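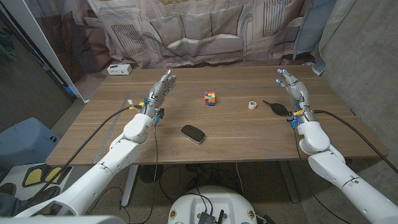
Santosh Mathur said the old two-finger grippers should stay on the bench until the new hands have done a full week of runs, and asked for that to be written down before anything else. Agreed.

Hand trial, Kerdale lab — minutes, 28 January 2018

Present: Yee-man Chiu (chair), Vichien Suksawat, Sunee Khunthong, Santosh Mathur
Apologies: Chalerm Thaweesak
Minutes: Sunee Khunthong

1. Minutes of the December meeting
Accepted with one change. Item 4 should read "wrist cable", not "waist cable".

2. Five-finger hands against two-finger grippers
Vichien gave the results so far. Each set did 40 picks per object, same arms, same controller settings, same start pose with both hands up over the table. The objects were the puzzle cube, the tape roll, the pump bulb and the eraser.

Cube: hands 90 per cent, grippers 90 per cent. No difference worth arguing over.
Tape roll, lying flat: grippers 90 per cent, hands well behind. The fingers close above the roll and push it along the table.
Pump bulb: hands clearly better. The grippers squeeze it and it rolls out sideways.
Eraser: hands 22 picks out of 40. Most of the misses were the thumb arriving late on the right hand.

Yee-man asked if the late thumb was the hand or the controller. Vichien thinks controller, as the left hand does it too when the two are run together, only less. Santosh disagreed and wants the right hand swapped to the left arm before we blame the software. To be done this week.

3. Controller
The Nuchit controller drops commands when both hands move at once. Sunee counted 61 dropped commands in one morning's log. The Pronby unit dropped none over the same script but is slower to start and has to be restarted after an emergency stop. Vichien would sooner live with the restart. No decision until the hand swap is done, then one more morning on each.

4. Cables
Long talk about this. The wrist cables hang outside the arms and limit how far the wrists can turn before something pulls. Santosh wants them clipped along the forearm. Yee-man is worried about clips on the elbow joint, where the shell moves. Try the right arm only, with soft ties, and leave slack at the wrist.
Sunee also asked for the cables under the table to be sorted out. Agreed, no date set.

5. Table layout
The blue tape marks stay where they are until the trial ends. If an object has to be put back by hand it goes inside its mark, and the operator notes it in the log. Two runs had to be thrown out because this wasn't done.
The living room backdrop stays up as well. Chalerm sent a note asking if the printed sofa could be confusing the head camera. Vichien has seen no false detections but will do a short set against the plain panel to settle it.

6. Spares
Potbridge can send spare fingertips, up to six weeks' wait. Yee-man to order one set for each hand. Santosh asked whether the old fingertips could be re-covered here in the meantime — Vichien will try it on one finger and report back.

7. Other business
Log sheets are to be filled in at the table, at the time, including the colour of the status light after each stop.
Chalerm's note also asked for a heavier object to be added. Left for next meeting.

Actions
Santosh: swap right hand to left arm, repeat the eraser set
Vichien: plain panel set; re-cover one fingertip
Sunee: both controllers, one morning each, after the swap; soft ties on the right arm with Santosh
Yee-man: Potbridge order; reply to Chalerm

Next meeting to be called by Yee-man once the swap results are in.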